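Dalle de moquette

La dalle de moquette est un revêtement de sol textile vendu en éléments séparés, le plus souvent carrés ou rectangulaires, posés bord à bord. Elle se distingue de la moquette en lés, livrée en rouleau. Le format rectangulaire allongé est aussi appelé lame ou planche textile.

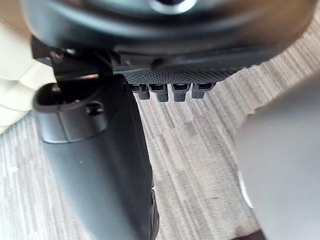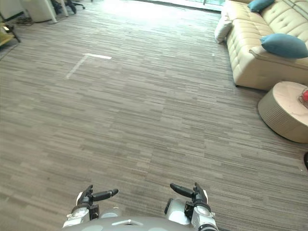
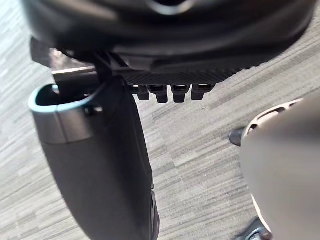
Composition

Une dalle comprend une couche d'usage en fibres, généralement du polyamide ou du polypropylène, et une sous-couche lourde en bitume, en PVC ou en feutre. La sous-couche assure la stabilité dimensionnelle et permet dans bien des cas une pose sans colle permanente. Le velours peut être bouclé, coupé ou mixte.

Pose

Le support doit être plan, sec et dépoussiéré. On trace deux axes perpendiculaires à partir du centre de la pièce, puis on pose les éléments entiers avant les coupes de rive. Les dispositions courantes sont la pose droite, la pose en damier et la pose à joints décalés, fréquente avec les lames. Le mélange de plusieurs teintes voisines, par exemple des gris, des taupes et des beiges, produit un effet de bandes et rend moins visible le remplacement d'un élément.

La gamme Sutidano, du fabricant Erby, se compose de lames de 900 mm de longueur en 3 coloris coordonnés. Celle de Bagheri est destinée aux pièces de séjour.

Entretien

L'aspiration régulière suffit dans la plupart des cas. Les taches se traitent par tamponnement, du bord vers le centre. Sous les meubles lourds, canapés ou tables basses, les fibres s'écrasent et se redressent en partie à la vapeur. Un ruban adhésif laissé longtemps en place peut déposer de la colle dans le velours.

Voir aussi

Moquette
Sol souple
Tapis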